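Skudholm Two-Arm Bench Station
Sold and set up by Bollik

I've run the kitchen at the Ruddock office for 9 years, and I was the last person who wanted one of these. So when Bollik asked me to write something for their page, I said fine, but I'm putting the gripes in too!

You get two arms, the grippers, the long mat and the setup visit. Ours lives on the counter job — plates, mugs, the small oven — and that's the stuff that used to eat my mornings. We feed 322 people on a full day, and I'd be racking dishes when I should've been talking to the folks in line.

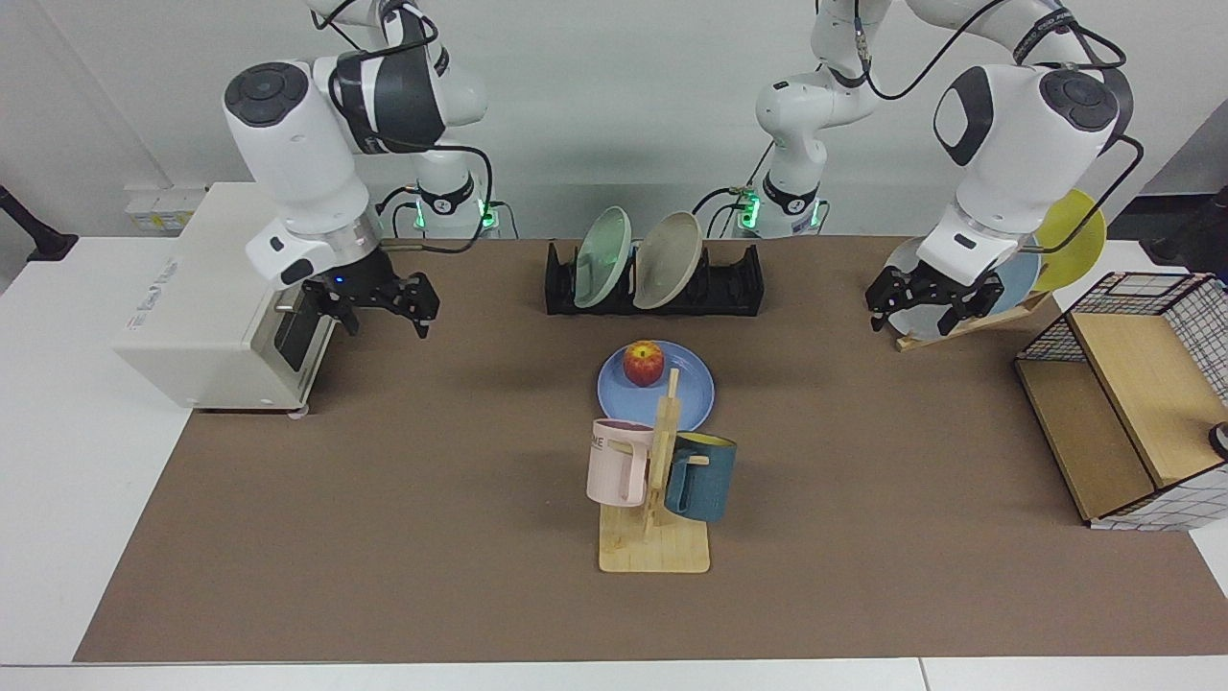
Two arms at the bench, with the plate stand, dish rack and mug tree on the mat.

What's changed for us? Well, my two part-timers kept their hours (I asked about that before anything else), and they do more prep and less stacking now. One loves it. The other misses the quiet of the dish corner, and I get that. You also spend time teaching the thing and keeping the bench tidy, so don't plan on walking away from it the first month.

My gripes: the Plundetti training booklet is way too long, and I'd like a bigger stop button. Bollik says a new one is coming in June — we'll see.

Setup takes 2 days. The monthly plan is $800 with service calls included, and the mat can be ordered on its own. Call the Bollik desk before you measure your counter, they'll send you the sheet.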